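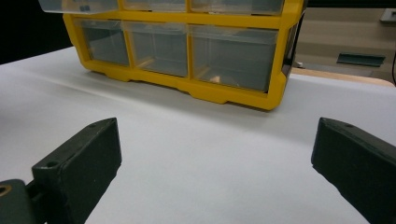
Surnix wrote in the comments to the June entry that small drawers only move a mess from the table into a box, and that a household would do better to own fewer small things in the first place. The point is accepted in part. Fewer small things would be welcome. The household in question, however, repairs its own lamps, hems its own curtains and keeps a bicycle in service, and these activities produce screws, snaps, washers and odd ends that must be kept somewhere between one use and the next. The present entry sets out how the drawers are now arranged and which rules have been adopted for them.

The previous arrangement consisted of jam jars on the windowsill of the back room. Jars are inexpensive and they show their contents. They also have to be lifted, opened, tipped out and refilled, and a person looking for one brass screw will generally tip out the whole jar. Lids were separated from their jars during the spring and were not reunited. By June the windowsill could no longer be used for the plants, and it was decided that the jars should go.

The first replacement considered was a fishing tackle box bought at the Solanki flea market. It was returned to the shelf after one weekend. The trays of a tackle box are shallow, and when the box is carried by its handle at even a slight angle, the contents pass from one tray to the next. Tackle boxes may serve very well for lures. They are not recommended for upholstery tacks.

A unit with clear drawers has the advantage that it may be consulted without being opened. A single piece left at the bottom of a drawer is visible from a chair, and the decision to buy more can be made before the last one is gone. This was the deciding consideration. Color was not a consideration, although yellow has proved easy to find in a dim room.

Sorting was carried out on the worktable over two evenings. The table was covered first with white paper, a practice which is recommended to every reader. Dark screws show against white, small springs are seen before they roll to the floor, and at the end of the evening the paper can be folded along the middle and the dust poured into the wastebasket. Newspaper was tried on an earlier occasion and was found to be unsuitable, as the print hides the smallest pieces and the sorter begins to read.

The contents of the jars were poured out one jar at a time. Everything was assigned to one of 3 groups: things in use, things that belong to an object still in the house, and things whose purpose could not be established. The third group was the largest. It included a quantity of furniture pegs, a key, and a number of plastic feet from a radio that was given away some years ago. The key has been retained. The feet have not. 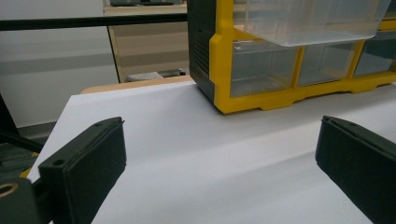 The top drawer out, over the white sheet.

The following rules have been in effect since the sorting was completed.

A drawer holds one kind of thing. Wood screws and machine screws are different kinds. Buttons may be mixed by color but not with snaps.

A drawer is filled to two thirds of its height and no further. An overfull drawer catches on the divider above it, and the usual response is to pull harder, with the results that may be expected.

A drawer may be taken to the job. It should not be left there overnight. In the case of the Ziso floor lamp, which has needed a new switch on two occasions, the drawer of electrical fittings spent nine days under the sofa before it was missed.

Labels are placed on the front, low down, where they do not cover the view of the contents. Paper labels under clear tape were chosen. Handwriting should be in capitals. Labels naming a project, such as "Stistirska," which was written in good faith for the hooks brought home from the Stistirska cottage, should be avoided, as other members of the household cannot be expected to know what is meant. That drawer now reads HOOKS.

An empty drawer is permitted to remain empty. There is a strong temptation to put batteries in it. Batteries are kept in the hall closet and will continue to be kept there.

It has been asked by several readers whether such a unit should be fixed to the wall. In this house it stands on the table while work is being done and on the lower shelf at other times. Readers with small children will wish to place it higher, and to fix it securely. A drawer pulled out to its full length tips downward and should be supported with the other hand, particularly if it contains anything heavy. Nails are heavy.

Two matters remain open. The first is picture wire, which does not stay coiled and springs up whenever its drawer is opened. A rubber band has been applied and is under observation. The second is the sewing machine bobbins, which are claimed both by the drawers and by the sewing basket. They are in the basket at present.

Comments on the treatment of picture wire would be received with interest. The jars have been washed and are available, without lids.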